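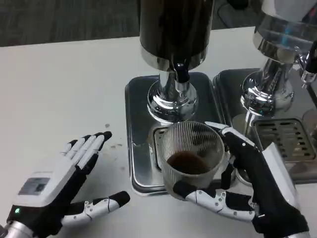

七月 工作记录:Plamville 板球俱乐部 3 号草皮球道

上午 7:40 开始。夜间无降雨,滚压前先测硬度。北端读数正常,南端好球区(距击球线四到六米一段)偏软,与上周一致。含水率北端 17%,南端 20%。三个点各取一次,南端靠东侧那个点插针时碰到石子,重测。

Nernar 滚压机,慢速,南北向 25 分钟,随后斜向两遍。斜向第二遍时南端表面出现细小推移纹,停下,改空载再走一遍,纹路基本压平。结论:南端含水率高于 18% 时不加配重。这条写进滚压表。

弹跳测试

落球高度沿用老办法 4.9 米。用旧球两只、新球一只,旧球缝线磨损程度不同,数据分开记。
北端,新球:回弹 17%
南端,新球:回弹偏低,离散大,暂不取平均
旧球数据见表格第二页

南端离散大的原因有两种可能:一是下层黏土与面层没有结合好,二是去年秋季翻修时补的土批次不同。取了一个土芯,面下 31 毫米处有明显分层,断面可以直接掰开,根系没有穿过去。倾向于第一种。土芯放在工具间架子上,标签 S-2,先不要扔。

黏土批次

Vanthorpe 的两批土重新做了搓球破碎试验。试样阴干,未进烘箱。旧批次破碎载荷明显高于新批次,新批次有两个球在加载前已经开裂,剔除。样本太少,下次每批做 20 个。另外新批次筛余物偏粗,需要问供货方要粒径曲线,已发邮件,未回。

赛事排期的影响

联赛秘书处的通知:因参赛资格申诉未裁定,Tesfamariam 杯的两场半决赛顺延,3 号道比原计划晚用一周。申诉怎么裁与场地无关,但准备周期要重排:
浇透:推后,日期等通知
覆盖:浇透后第二天起,夜间盖,白天揭
草高:现在 8 毫米,先维持,不往下剪
重滚:赛前四天开始,每天一次,时长视含水率定

如果申诉方胜诉,赛程可能改成连续两天在同一条道上打。这样 3 号道第二天的落脚坑要当晚修补,补土得提前拌好。4 号道作备用,目前草太密,要先疏一遍。

待办

南端打孔,实心针,间距 50 毫米,深度要穿过分层面。打孔后撒细土,刷入,不滚。
落球架的水平泡坏了,换。
含水率仪电池电压低,下午读数漂移,今天 14:00 以后的南端数据作废,明早重测。
罩布东侧两个金属环脱落,风大时压不住,暂用沙袋。

16:20 补记:南端表面手按已无印痕,北端出现第一批细裂缝,宽度小于 1 毫米,走向不规则,属正常干缩。明早同一位置复看,裂缝如超过 2 毫米就补轻水。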